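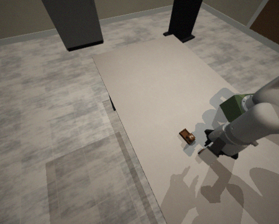 Fig. 2. Sim view, arm over the table, small brown block left of the gripper.

Section 4: First pick in the simulator

Do this before you touch the real arm. Everyone on the team, returning members too. Takes one club meeting if the laptop behaves.

Before you start
Team laptop, charger, mouse (trackpad is miserable for turning the view). Udance installed, section 3. Copy of the Cesar scene folder on your own desktop, not the shared drive.

1. Open Udance. Wait for the floor texture to load, slow the first time.
2. File > Open Scene > cesar_table. Wrong scene if you dont see the white arm.
3. Set the seed to 42. Same seed for the whole team or we can't compare runs.
4. Press Home. Let the arm stop completely.
5. Turn the view till you can see the block and both gripper fingers. Shadows help, watch them close up on the tabletop as you go down.
6. Open gripper all the way. Slider to 51.
7. Jog over the block in X and Y only. Z comes after.
8. Block sits at an angle, so rotate the wrist to match. Fingers go along the long sides, not the end with the little white label.
9. Lower in small steps. Step size 2, no bigger.
10. Close gripper. Raise. Save the run with your initials.

CAUTION: never jog Z with step size over 2. Sim just clips thru the table. The real one won't.

Note: if the block shoots off across the room, you closed too fast. Reset Scene, back to step 4.

Note: error 166 means the scene file and the Udance version dont match. Re-copy the Cesar folder. Still there? Reinstall, section 3.

Scoring
Camargo round rules: block has to clear the table and stay in the fingers till the timer beeps. Drops count as a miss, even late ones. Log misses too please, we need them for the Graler report in March.

When you have three clean picks in a row, get your sheet signed and go to section 5 (place and release).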